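Writing for the Reader Who Is in a Hurry
Handout 3, spring reading and writing course
Torunn Dalen

3 comments 153 shares

In the first two handouts we looked at the sentence. Now we go up one level, to the paragraph and to the order of paragraphs in a short report. Most of you told me that grammar is your largest worry. I understand this very well, as I also learned English as an adult, but I must say that the reports I return with many marks on them are seldom returned for grammar. They are returned for order. The reader has to wait too long before she learns what the report is for.

Please read this handout before the session and bring your own draft, maximum 1000 words. Print it with wide margins.

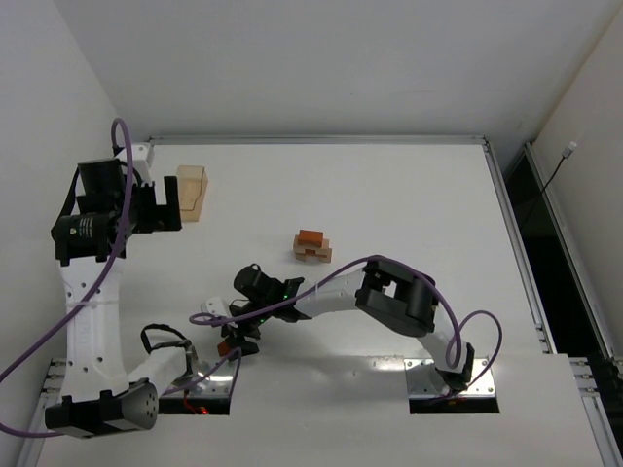
PARAGRAPHS

A paragraph has one job. You should be able to say the job in a short phrase, for example "says why the bridge was closed" or "compares the two prices". If you need the word "and" in your phrase, you have probably two paragraphs which are standing too close together.

The first sentence carries the most weight. Many readers in an office read only first sentences, and they read the rest when something there worries them. Try this test with your draft: copy the first sentence of every paragraph into a new file and read only these. The result should be a thin but correct version of the report. Where it makes no sense, mark the place and look at it again.

Compare these two openings. Both are from drafts about the ferry timetable at Brarnness.

Weak: "There are many things to think about when a timetable is changed, and different people have different opinions."

Better: "The evening ferry should leave at 18.40, so that people who work in Durndale can catch it."

The weak one is correct English. I could not put a red mark under any word in it. But it could open any report about any timetable in the world, and after reading it we know nothing. The better one gives the proposal, the time and the reason, and the writer is now free to explain.

A note about length. In some languages a long paragraph is a sign of serious thinking, and students who have their schooling in such a language often feel that short paragraphs look childish. In English workplace writing this is not so. Five or six lines is normal. One line alone is allowed, but it is a strong effect — use it once in a report, or not at all.

LINKING WORDS

Here I want you to be careful. "However", "moreover" and "furthermore" are learned early, and then they are used everywhere, like salt. If the second sentence really goes against the first, use "but" or "however". If it only continues, you need no word. Take away all the linking words from one page of your draft and put back only those you miss.

"On the other hand" needs two hands. Do not use it when you have only shown one.

"Respectively" is nearly always a puzzle for the reader. Write the two facts in two sentences.

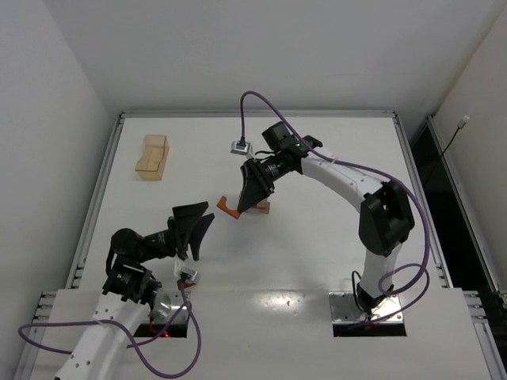
THE ORDER OF THE WHOLE REPORT

We are taught at school to tell things in the order they happened: first we had a problem, then we studied it, then we found the answer. For a report it is kinder to turn this round. Give the answer first, then the reasons, then the details of how you worked.

The student report on the Khunthong market is a good model (you have it from last time). Its first paragraph says that the covered stalls should be kept and that the drain must be repaired before winter. The history of the market, which is interesting and well written, comes on the last page. The writer had it on the first page in December and was not happy to move it. I think she is glad now.

The Norby library report is the opposite case. The request for longer opening hours is in the second last paragraph, after a long description of the building. Find it, and write a new first paragraph that begins with it.

EXERCISES

1. Do the first-sentence test on your own draft. Bring both files.

2. Rewrite the opening of the Norby report in three sentences or fewer.

3. Exchange drafts with a partner. Write the job of each paragraph in the margin, using no more than eight words. Do not correct the spelling — this comes later, and it takes the attention away from the order.

Next handout: headings, lists and tables.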